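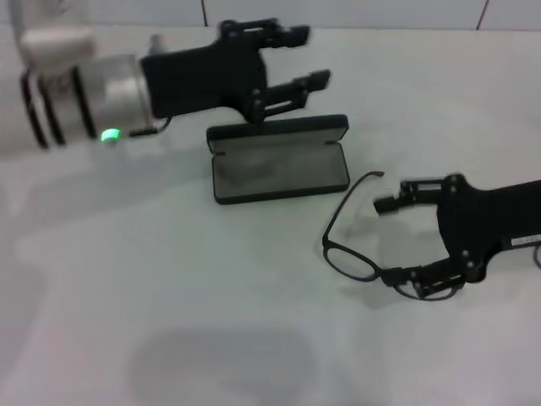

*An open case on a white table.*

The bus to Flemine leaves you at the bottom of a hill, and Görtz is at the top of it. The invitation described this as "a short walk from the stop." I would like to meet the person who measured it, preferably at the bottom.

Görtz makes cases. Instrument cases, tool cases, cases for optical gear, and a small line for people who own one very good knife. The company has been doing it for 94 years and opens its doors to the public once a year, in December, when the parking lot is iced over and only those with a serious interest in hinges will come. I arrived at ten past nine and there was already a line for coffee.

Tours went out in groups of 14. Mine was led by Leonie Strobel from the lining department, who handed us each a sticker with a number on it and told us not to touch the glue. A man in a hunting jacket asked which glue. "Any glue," she said, and we set off.

## Shells

The shell shop is the loud part. Thin wood is bent over forms, clamped, and left alone until it gives up. The forms hang along the back wall with their numbers painted on, and a few have names instead. The violin form is just called "the violin." The one for a bass clarinet has a word on it that Strobel declined to translate.

I had always assumed a case was a box with an opinion about its contents. In the shell shop they talk about it the other way around: you start with the thing inside, add a finger's width for padding, and whatever shape you end up with is the case. That is why the tuba ones look like something a whale would carry to work.

The top and bottom are made as one closed piece and then sawed apart, so the two halves match. I found this very satisfying and watched it four times, until the group had moved on and I had to find them by the sound of the hunting jacket asking about humidity.

## Hinges, latches, and a disagreement

Hardware is upstairs. Görtz buys its screws and makes its own latches, and the standard model is called the Wultulik. It was named after a sales manager's sailboat, which sank. The latch has done better.

Each new latch design gets opened and closed 728 times by hand before anyone is allowed to order tooling for it. Why 728? Strobel said that was where the first tester had stopped for lunch, and the number went into the paperwork. I chose to believe her. There is a counter, a chair, and a radio. The chair has a much better cushion than any I saw in the offices.

We were invited to compare the Wultulik with the Clovier, a flatter latch introduced for travel cases. The Wultulik closes with a thump. The Clovier makes a polite little tick, like someone putting down a teacup in another room. Our group split badly over this. A woman with a cello at home called the Clovier "sneaky," and two brothers who had agreed on everything since the bus stop were no longer speaking by the stairs.

## Linings

The lining room was quiet and warm and I could have stayed there until spring. The fabric sample book runs to 136 swatches, and well over half of them are a kind of red. Strobel can tell them apart. She demonstrated with two swatches that I would have sworn in court were the same one.

Blue is for students, she said, and green is for people who have just been promoted. Nobody orders the yellow, but it stays in the book because taking it out would mean reprinting the index.

Fitting is done by thumb. The fabric goes in over the padding and gets pushed into each corner, and then pushed again, with the grain kept running toward the hinge side. Visitors could try it on a practice tray. Mine looked like an unmade bed. The hunting jacket's was flawless, and he was unbearable all the way to lunch.

## Lunch and the talk

Lunch was lentil soup, with a roll, in the packing hall. At one o'clock Nele Wiegand, who runs repairs, gave a talk called "What People Leave in the Pockets." I had planned to skip it for the earlier bus. It was the best thing all day. Rosin, obviously, and parking tickets. A love letter, returned unread (she says). A sandwich, returned by nobody's request. One trumpet case came in with a broken handle and the trumpet of a different player.

She also takes questions about handles, if you bring the handle.

The shop by the exit sells seconds at a discount. I bought a small case with a crooked Clovier on it and have nothing that fits inside. The bus back goes at twenty past the hour, and the walk down really is short.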